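## 4. Replaying a suturing trial in Juvlow

Open a trial before you change any labels. The Seol method scores each needle handoff from the wrist view alone, so check that the needle and the dark thread both show clearly.
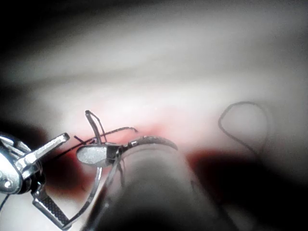

### 4.1 Mark the handoff

1. Load the trial and go to frame 493.
2. Click the top of the needle's curve, then the tip of the nearest jaw.
3. Trace any loop of thread lying on the tissue as a separate item.
4. Press **Save** and step forward 3 frames.
5. Repeat until frame 571.

**Note:** Blurred shafts close to the lens are left unlabeled. Thitima Paisan's baseline was scored the same way.

**Caution:** Do not mix labels from before July with newer ones. The old files count frames from 1, and the scores will be off.

Trials longer than 600 frames must be split first (see 4.2).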